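Robotics demo for visitors: is a simulation on a screen enough?

Asked in: Events and open days
2019-01-05
Viewed 817 times

Hello everyone. I work for a small training centre in Drumham and in February we will have our open day. Our group is responsible for the room on automation. Last year we showed a real arm, which was lent to us by a supplier, but this year the arm is not available and the hire of another one would cost 800 for the day, without transport. This is too much for us.

So my idea is to show the simulator on the large screen. We use Sulosel for teaching, and the students know it quite well. In the simulation there is an arm with a two-finger gripper inside a living room, and the visitor can look from the camera which is mounted near the gripper. I like this view because one understands quickly that the robot does not see the room as we see it. When the wrist is turned up, the fingers are at the bottom of the picture and behind them there is mostly plain grey, and perhaps a piece of the framed picture with the clouds. 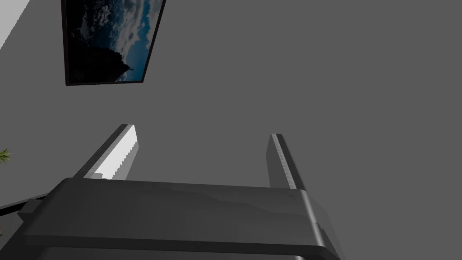 My colleagues are afraid that the visitors will stay one minute and go away, as it is "only a computer". We expect families, and also some people from local firms who consider sending their staff to us. I have three doubts:

Should I let the visitors control the arm themselves, or is it better that a student controls it and explains?

Is the gripper view good for the large screen, or should I use the view of the whole room?

How long should one demonstration be?

I would be thankful for experience from people who did something similar. Please excuse my English.

2 answers

Answer 1 (accepted)

We did almost the same at the Haworth open day two years in a row, with different software, so I can tell you what I would keep.

Let them drive. Families stayed much longer when the child had the controller. But you need a student sitting beside with a second keyboard, who can put the arm back at the start position with one key. Prepare this key before. The first year we had to close and open the whole program each time when someone pushed the arm into the wall, and the queue became angry.

For the views, use both if your computer is strong enough. We put the room view on the large screen and the gripper view on a small monitor in front of the person who drives. The gripper view alone on a large screen makes some people feel a bit sick when the wrist turns quickly. You can limit the speed of the joints in most simulators. We set ours to a quarter of normal and it was still fast enough for small children.

Give them a task which has an end. Ours was to take a cup from the table and put it on the shelf. Four minutes each, with a kitchen timer on the desk. People from firms did not want to drive so much, they asked about the way from simulation to the real machine, so keep one person free who can answer this. If you have a real gripper without the arm, put it on the table beside the screen. Ours was broken but the visitors liked to open and close it by hand.

One more thing, check the sun in your room. Grey walls in the simulation on a projector with the curtains open are very difficult to see.

Comment from the person who asked: Thank you very much, this is very useful. I did not think about the reset key. We have an old gripper in the cupboard, I will look if it still opens. Did you put the names in a list or did people simply wait?

Reply: They simply waited. A list was tried in the first year and half of the people did not come back at their time.

Answer 2

Just rent the arm. 800 is not so much for an open day and everybody wants to see real metal. Or ask Enari if they have a demo unit, they came to our school once for free, but it was some years ago and I do not know if they still do it.

Comment from the person who asked: Thank you, I will write to them. Our budget for the whole room is less than the hire, so for us it is not possible to pay it.

Was this page useful? 2 people marked it as useful.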